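Won't start after being in storage
March, posted by Fiachra Gallagher

My old desktop sat in the shed for two winters and now it won't start. The fans spin for around 5 seconds, stop, then spin again. No beep and nothing on the monitor. I only use it for the parish newsletter and for scanning old photos, but there are 152 scans on it I haven't copied anywhere. Is it worth fixing?

Bláthnaid Dolan
Your scans are on the hard drive, and a board that won't start doesn't mean the drive is gone. Take the drive out and read it on another computer with a USB adapter before you try anything else.
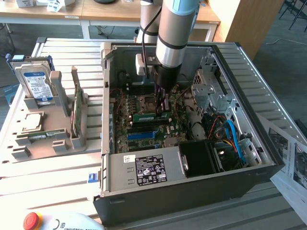
Damp is my first guess after a shed. Bring the computer indoors and leave it unplugged for a few days with the side panel off. Then lay the case on its side with the open side up, so you can get straight down to the memory slots. Take the memory out and put it back one stick at a time, trying to start it after each. I'd leave the processor alone – with the metal frame up and the socket empty it is very easy to bend something.

Tadhg Hanrahan
Mine did the same and it was the power supply. A second-hand one cost me 30 euro. Wouldn't spend more than that on an old machine.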